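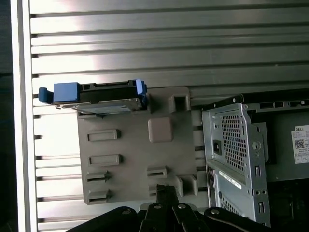 ## Arnham revises rules for exterior wall fixtures on slatted cladding

ARNHAM, January 25, 2019. The Arnham building office has published a revised set of requirements for fixtures attached to ribbed and slatted metal cladding. The rules cover lights, meter boxes, outlets, hose brackets and signs on the outside of residential and light commercial buildings. They apply to permits filed from Monday and replace guidance that had been in use since 2017.

The main change concerns the mounting plate. Under the old guidance, a fixture could be screwed directly to the face of the cladding if the joint was sealed with exterior caulk. The new text requires a separate plate between the fixture and the wall wherever the profile of the cladding leaves a gap behind the fixture. The plate must be fastened to framing or to solid blocking. Fastening to the slats alone is no longer accepted for anything that carries an electrical connection.

Kazimír Lukáč, who heads plan review at the office, said the change follows inspections carried out in December. Inspectors opened fixtures on 11 buildings and found water behind the cladding at 4 of them. In each of those cases the caulk had separated from the metal along the upper edge of the fixture.

"Metal cladding expands and contracts with temperature far more than the sheathing behind it," Lukáč said. "A bead of caulk across several ribs is being pulled in different directions all year. We were approving a detail that depends on someone renewing it, and the inspection records show that few owners do."

The revised requirements also address drainage. The top and both sides of a plate must be sealed or flashed. The bottom edge must stay open so that any water that gets in can drain out. A continuous seal around all four sides, common on older installations, will be marked as a defect at final inspection. Plates in plastic and in coated metal are both permitted. Plastic plates must be rated by the manufacturer for outdoor exposure, and uncoated steel may not be placed in contact with aluminum cladding.

Screws must pass through the flat part of the profile. Where that is not possible, the installer must use a shaped backing strip to keep the slat from being crushed when the screw is tightened. Holes for cable are to be drilled with a slight downward slope toward the outside and fitted with a grommet.

Existing fixtures do not have to be changed. The rules apply when a fixture is moved, when its wiring is replaced, or when the cladding around it is taken down. Replacing a lamp or a cover does not count as an alteration.

Contractors gave the revision a mixed reception. Duangjai Srisuk, operations manager at the cladding installer Skeltel, said most of the requirements match what her crews already do on new buildings, where blocking can be set before the slats go up. Retrofit work is harder. To add blocking behind finished cladding, several slats usually have to be removed from one end of the wall, and older profiles are not always available if one is bent in the process.

Srisuk put the added cost of a single retrofit fixture at around $1000 in difficult cases, nearly all of it labor. She has asked the office to accept expanding anchors for light fixtures on walls with rigid sheathing. Lukáč said the request is under review and that load data would be needed before any exception could be written.

Jozefína Ševčík, an electrical inspector who worked on the draft, advised owners to look at the upper edge of existing fixtures after heavy rain. Staining on the slats directly below a fixture, or a cover that has fogged on the inside, is a reason to have the connection checked. She recommended switching off the circuit before removing any cover and leaving the cladding itself in place until a contractor has seen it.

The full text, with section drawings for the three most common slat profiles, is available at the permit counter. Applications already under review will be assessed under the previous guidance unless the applicant asks in writing for the new rules to be used.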